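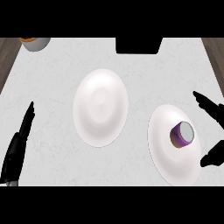

How often does a rental kitchen need a full fire and gas check?
Every changeover gets the short list, and the full list gets done twice a year, in July and again in November.

Stallby Holiday Lets, kitchen safety checklist
Unit: Trellent, ground floor
Inspected by: Roswitha Danzer
Date: 2022-07-16

1. Smoke alarm, hallway
Result: PASS
Comment: Sounds when the button is pressed. That tests the button and the horn. It says very little about smoke, and I would still like to see the replace-by date, which someone has painted over.

2. Heat alarm, kitchen ceiling
Result: FAIL
Comment: Silent. Last sheet says "working fine, new battery." The battery compartment was empty.

3. Fire extinguisher
Result: PASS with note
Comment: Needle in the green. Tag number 1389 matches the register. Bracket is behind the door, so with the door open you can't see it. I was told guests "always find it." I'd like to know how anyone knows that.

4. Fire blanket
Result: PASS
Comment: Pull tabs hang free. Mounted 5 feet from the stove, and can be reached without leaning over the burners.

5. Gas shutoff
Result: FAIL
Comment: Valve turns, but only with a wrench. The Planard service sticker calls this "hand operated." Whose hand? Book a plumber before the next guests.

6. Carbon monoxide alarm
Result: PASS
Comment: Tested, loud. Unit is nearly 3 years old according to the label.

7. Outlets near sink
Result: PASS
Comment: GFCI trips and resets on both. Plastic cover on the left one is cracked. Replace it, don't tape it.

8. Range hood filter
Result: FAIL
Comment: Marked "cleaned monthly." Grease came off on my glove in a lump. I don't believe the monthly part.

9. Hot water at tap
Result: NOT TESTED
Comment: Thermometer left at the Tannous unit. Earlier sheets give the same reading every single time, to the degree, so I would not rely on those either.

10. Exit route
Result: PASS
Comment: Back door opens from inside without a key. Mat curls at one corner.

Follow-up
Items 2 and 5 have to be fixed before anyone checks in. Item 8 by the end of the month. Please send me receipts this time. A note saying "100 percent done" will be sent back.

Signed: R. Danzer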